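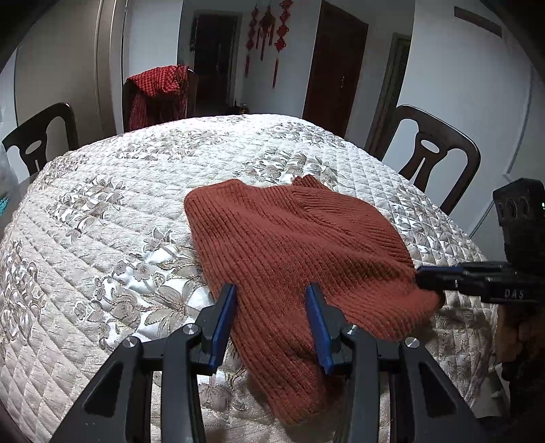
Ticket reopened November 1, 2024 by Tín Lã

Hi again, and thanks for being so patient with me! I've now tried the Solden pads against the Tekin ones on heavy knits, 30 grasps each. The Tekin pads slipped on 5, the Solden pads on none - lovely, except they let go late when the jaws open, and the ribbing snags a little. I did drop the closing force to 35 per cent, as you suggested, and it's a bit better. Is there a softer Solden pad we could try?

Status: waiting on Mandora support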